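Zunach – Pinza manual de captura con cubo de marcadores
Equipos > Teleoperación y demostración > Pinzas manuales

Referencia: Zunach 300
Distribución y servicio: Sallholm
Estado: disponible con dedo revisado. Las unidades anteriores a la revisión están sujetas al aviso de seguridad incluido en esta página.

Descripción

La Zunach 300 es una pinza accionada a mano para registrar demostraciones de manipulación sobre mesa. Se utiliza por parejas, una por brazo. La posición y la orientación de cada pinza se obtienen a partir del cubo de marcadores montado sobre el cuerpo; la apertura se lee en el eje de los dedos. Los datos de ambas fuentes se sincronizan en el receptor y se exportan a la cadena de entrenamiento del robot.

Datos técnicos

Accionamiento: gatillo mecánico con retorno por muelle
Montaje del cubo: cuatro tornillos sobre placa desmontable
Vida prevista de las almohadillas: 3,000 ciclos
Intervalo de comprobación del muelle: 300 ciclos
Par de apriete de los tornillos: indicado en la hoja de montaje
Dedos compatibles: Burkard recto y Burkard curvo

Aviso de seguridad (14/06/2019)

Afecta a las pinzas con número de serie hasta el 143 inclusive.

Durante una sesión de manipulación de objetos de oficina, el dedo móvil de una pinza derecha quedó bloqueado en posición cerrada. El operador soltó el gatillo y el muelle no devolvió el dedo. Al retirar el brazo, el objeto agarrado fue arrastrado y cayó de la mesa. No hubo lesiones. El sistema de registro siguió grabando y marcó el episodio como válido, con una lectura de apertura que no correspondía a la posición real del dedo.

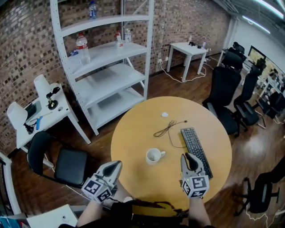
El análisis realizado en el taller de Sallholm por Samer Masri identificó dos causas. La primera es mecánica: el pasador del dedo se desplaza en su alojamiento y roza contra la tapa lateral. El rozamiento aumenta con el uso y termina por superar la fuerza del muelle. La segunda es de software: el receptor Radebe mantenía el último valor de apertura al perder la señal del eje, sin generar alarma. El operador no tenía forma de detectar el fallo salvo mirando los dedos.

El riesgo para las personas es bajo en tareas con objetos ligeros. Aumenta con tazas llenas, vidrio y cables conectados – en este último caso, un dedo bloqueado puede arrastrar el equipo situado al otro extremo.

Medidas inmediatas

Retire del servicio toda pinza en la que el dedo tarde en abrirse o se detenga a medio recorrido. No lubrique el pasador: el aceite llega a la almohadilla y altera el agarre.

En las unidades afectadas que sigan funcionando con normalidad, abra y cierre la pinza en vacío antes de cada sesión y compare la lectura del receptor con la posición del dedo. Desconecte los cables que vayan a manipularse. No emplee recipientes con líquido hasta haber instalado el dedo revisado.

Si el dedo se bloquea con un objeto agarrado, apoye el objeto en la mesa sin retirar el brazo, detenga la grabación y libere el dedo con la palanca posterior. No fuerce el gatillo.

Corrección

El juego de reparación incluye pasador con anillo de retención, tapa lateral rebajada y muelle nuevo. Después del montaje hay que repetir la calibración de apertura. Si se ha desmontado la placa del cubo, debe repetirse también la calibración de posición – un cubo girado respecto a su asiento produce trayectorias coherentes pero erróneas.

La versión 200 del programa del receptor Radebe invalida el episodio cuando se pierde la señal del eje y emite un aviso sonoro. Los episodios grabados con versiones anteriores deben revisarse: filtre los tramos en los que la apertura permanece constante mientras la pinza se desplaza y compárelos con el vídeo.

Suministro

El juego de reparación se envía sin cargo a los titulares de unidades afectadas. Indique el número de serie de cada pinza, grabado bajo la empuñadura, y el lado (izquierda o derecha). Las tapas laterales no son intercambiables entre lados.

Recambios relacionados: almohadillas Burkard, placa de cubo, muelle de retorno, cable de receptor Radebe.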